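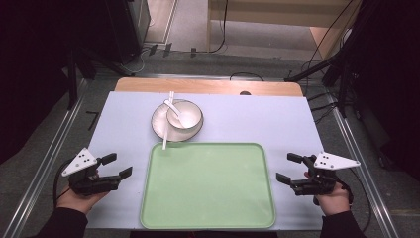 Tray station with the hand grippers: bowl, plate, spoon and fork off the empty green tray.

Since February the tray line at the Holloway kitchen has had a Rikel arm on the return side. It clears a tray, stacks the plate, and drops the cutlery in a bin. Before that the job was done by hand, 528 trays on a normal weekday.

The arm learns from people doing the same job with a gripper in each hand. Saltilum, the integrator, asked for 2,000 runs. One run is a bowl, a plate, a spoon and a fork, moved onto the tray or off it, then reset. I can do 80 in a shift before my wrists complain. The fork is the slow part. Two fingers do not pick a thin handle off a flat surface well, and a bad grasp means the run is thrown out.

What has changed for the crew:

The return side went from four people to two. The other two moved to prep, same pay grade, different hours. One of them likes the hours. The other has asked to move back.

Whoever is on the line now spends most of the shift clearing faults. The Nudlow software logs each stop with a code, but the code for a dropped spoon and the code for a missed spoon are the same, so we keep a paper sheet next to the screen.

Recording runs is paid as line work. I think that is wrong - it takes training and the arm is only as good as the person holding the grippers. I have raised it with the shift lead and it is on the list for the next review.

Next batch is bowls with soup left in them. I have asked for longer gloves.

Posted 24/01/2026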